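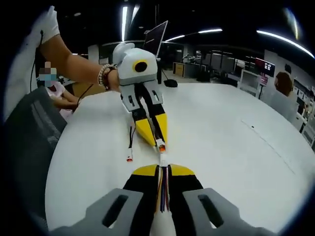 Two hand-held grippers bringing a small pair of connectors together over the white table.

Zasto Connector Demos - read me first

Hello, and thanks for taking the time to look through this folder! It holds 606 demonstrations of people joining small wire connectors with a pair of hand-held grippers, one in each hand, recorded so that a two-armed robot can learn the job by copying us. We started in May with 200 of them, got rather fond of the work, and kept going.

What you get
Each demonstration has its own folder with video from both grippers, the finger openings and the path each hand took. Left and right are always from the demonstrator's point of view, never the viewer's - please check this before you train anything, as I mixed them up myself for the better part of a week.

Known troubles
Connector colours vary, and so do the wires. Demonstrations 3 and 5 have a short gap in the left-hand path. We left them in, but the loader skips them unless you tell it otherwise.
People wander through the background in plenty of the clips. Faces are blurred.

Questions
Write to Solange Leclerc at Rakmont, who looks after the files and is always happy to hear how you're getting on (even if it's going badly).

Last updated Monday, October 29, 2018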